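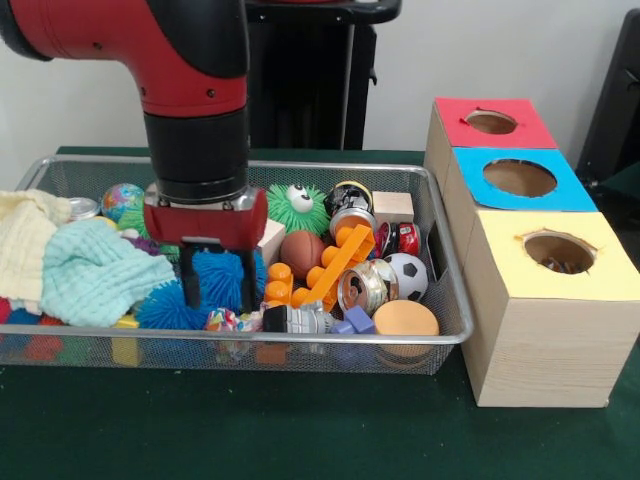
I-hsuan Tse has spent two years trying to get a machine to tidy up after a family, and she would like people to stop asking her when it will be in the shops.

"Every time I tell someone what I do, that's the first question," she says. "I say I don't know, and they look at me as if I'm hiding something. I'm not. I don't know."

Tse runs the small handling group at Orance, which works on picking and sorting. Before that she was at Levis, a warehouse supplier, where the goods were boxes and the boxes were nearly all alike. She moved because she wanted a harder problem. She says she got one.

The question we put to her was a simple one: can a machine do chores yet? She answered it in parts, over most of an afternoon.

"Some chores, yes, if you let me choose the chore and set out the room. Washing machines are machines. A dishwasher is a machine that does a chore, and does it very well. What we don't have is the thing that fills the dishwasher. Everything before the door shuts is still you."

Her group works mostly on one slice of that, which is taking mixed things out of a container and putting them where they should go. A basket of toys is a good test, she says, and so is a drawer, a shopping bag or the bottom of a wardrobe. The difficulty is in the mixture.

"Take a ball. A hard ball is fine until you press it off centre, and then it shoots away. A ball covered in rubbery spikes is different, you can grab it badly and still have it. A tin can on its side will roll. A wooden block is the easiest thing in the world as long as it's sitting square to you, and if it's wedged in a corner you can't get a finger down beside it. Now put all of those on top of each other with a towel over one end."

Cloth is the part she returns to most often. A solid object has a shape that a computer can learn and look for. A towel has a different shape every time it is dropped.

"With a knitted thing you have a second problem. The finger goes in for the toy and comes up with the blanket as well, and whatever was lying on the blanket. A person feels that straight away. You'd give it a little shake without thinking. Our arm has to be told that there is such a thing as a little shake."

Wire baskets bring their own trouble. The sides are full of holes, so the software sees things through the mesh that it can't reach from that direction, and it has to be taught to come in from the top. Tse says it took far longer than she had planned for.

She is careful about numbers. Asked how often the arm picks up what it was sent for, she first wants to know what is in the basket, how full it is and whether the arm has met the objects before. On familiar toys, spread out, it rarely misses. In a full basket with cloth in it, she will say only that it is "not good enough to sell and not bad enough to give up".

Speed is another matter. Her own measure is a basket that takes her 2 minutes to empty and sort by hand. The arm's best time for the same job is 12.

"People laugh at that, and fair enough. But I'd let it take an hour if I could leave the house. The slow part doesn't worry me. What worries me is that at some stage in those 12 minutes somebody usually has to step in."

Shops and stockrooms are further on, though less than the adverts suggest. Tse has watched a trial at Wanesia, a chain that sells homeware and toys, where a machine was given the returns bin to sort. Returns are close to the household problem, she says, with every sort of item in every sort of state, some of them out of their packets. The trial covered around 500 items, and staff carried on doing the bin themselves afterwards.

"I didn't see that as a failure. They learned that it could do the boxed goods. So now the question for them is whether it's worth buying a machine for the boxed goods, when the person standing there can do the boxed goods and the loose ones. In a lot of shops the answer will be no for a good while."

What about the makers who say a home helper is close? She mentions Jin, a wheeled machine with one arm that was shown last September picking clothes up off a carpet. She thought it was decent work, and says so. She also noticed that the carpet was plain and the clothes were well apart.

"I'd have done the same. You show the thing on the day it works. But then somebody's mother sees it and thinks that's what she'll be getting."

Her own flat has no robot in it, apart from a vacuum cleaner that she stopped using – it got stuck under the bed, and moving the bed was more bother than sweeping. She has a nephew aged 9 who comes to stay, and his things end up in one big box at the end of the visit, unsorted. She doesn't mind that.

"Sorting is something grown-ups want. He finds what he's after by tipping the lot out on the floor. I did suggest that to the team once, as a method. It makes the picking much easier, to be fair."

For the rest of this year the group will stay on cloth. They want the arm to recognise when it has caught two things at once and put one back, which Tse thinks is within reach. After that she would like to try a kitchen drawer, with the cutlery left in it.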